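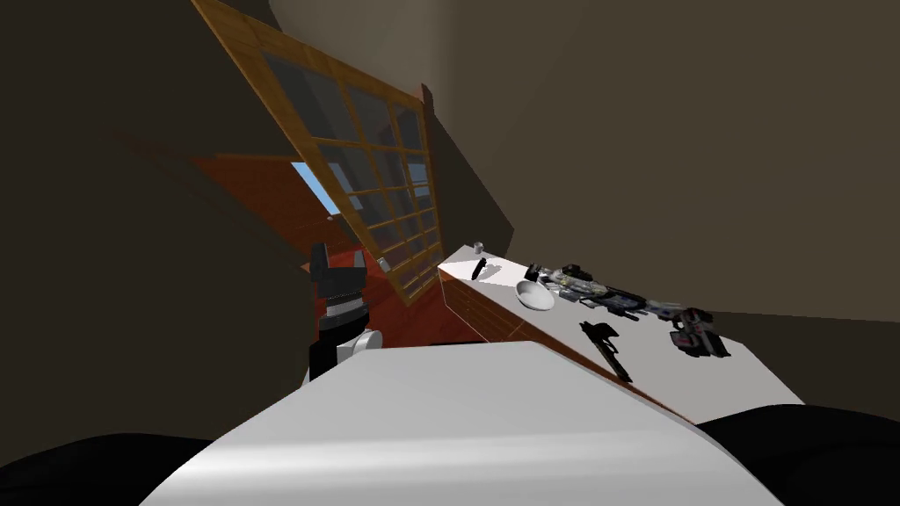
Search this site Search Go

Gresport Seed Library: Minutes of the Summer Meeting

18/08/2026 | by Veronica Jitaru

Filed under: Meetings & Minutes, Growing

Present: Veronica Jitaru (minutes), Nkrumah Owusu (chair), Emilian Crăciun, Rezaul Nanayakkara, plus several members from the Fraser plots. Apologies from Ionuț Matei, who sent notes on the beans.

1. Last minutes

Agreed with one fix. The tomato given to us by the Landum growers is a yellow plum, and we had it down as a red one. Emilian brought a bowl of them to settle the matter and the bowl went around twice!

2. Spring and summer lending

What a season! We lent out 1,204 packets, and the lettuce drawer had to be refilled again and again. Peas, lettuce and the purple pole bean were the most asked for. Rezaul read out a lovely note from a family growing on a balcony who had never eaten a pea straight from the pod before.

Returns are slower, as they always are in August, when most of the seed is still on the plant. Nkrumah asked that the reminder card say plainly that a return doesn't have to match what was borrowed. Borrow kale, bring back dill, we're happy.

Action: Veronica to reword the card.

3. Money

We started the year with $2,000 from the town small projects fund. Spent so far: $575, nearly all of it on envelopes, labels and the new drawer dividers. Emilian would like to put some of what's left toward a proper set of cleaning screens. Everyone was in favor. He will bring prices next time, including for the very fine mesh, so we can stop borrowing kitchen sieves for the poppies.

4. Where the seed should live over winter 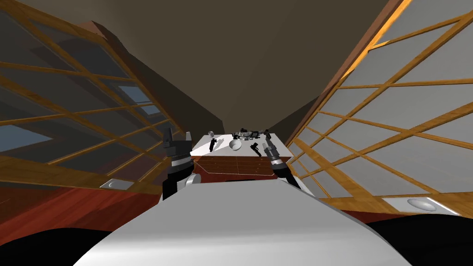

Seed wants to be cool, dark and dry, and the back cupboard is only really good at dark. Nkrumah went through the choices: a basement shelf, a spare closet, or one of the upstairs rooms we've been offered. The talk kept coming back to attics. A narrow room with walls slanting as steeply as these gives you good height down the middle and hardly any at the sides, so tall cabinets are out and we'd be looking at low chests. Heat under a roof in July is the bigger worry. Rezaul has offered to put a thermometer and a humidity gauge in each spot and write down the readings morning and evening until the next meeting, which got a round of applause.

Action: Rezaul, readings. No decision until we have them.

5. Bean notes from Ionuț

Read out by the chair. The purple pole bean has come true from seed again. The speckled one labeled "Jedis" has not – there are at least two kinds of pod on the same row, and he thinks it crossed with a neighbor's. He is saving from both sorts separately and asks that the old Jedis envelopes be pulled until we know more. Agreed. A member from Fraser still has some of the original seed in a jar and will run a germination test on damp paper towels.

6. October sorting day

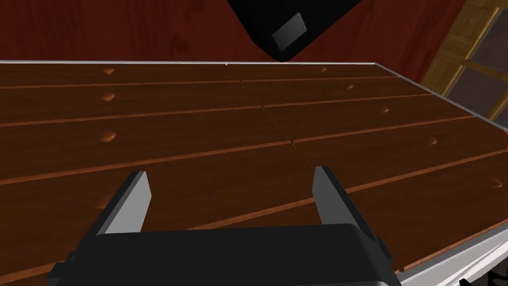
Sorting day will be in October again, with cleaning in the morning and packing after lunch. Last year's big lesson was to do the carrot and lettuce seed over trays. A plank tabletop like this one is a beautiful thing to work at, but there's a groove between every pair of boards, and fine seed finds every groove going. Beans and squash can go straight on the wood. Emilian will bring cafeteria trays, and anyone with old baking sheets is asked to bring those too, names taped underneath please.

We'd love more people who have never done it. Threshing beans in a pillowcase is terrific fun and takes a minute to learn.

Actions: Emilian, trays. Veronica, sign-up sheet at the front desk. Nkrumah, soup.

7. Any other business

Fraser members asked about garlic. It isn't seed, but we all want it, so a swap basket will go out on sorting day. Label the variety if you know it and write "garlic" if you don't.

Next meeting to be set once Rezaul has his readings.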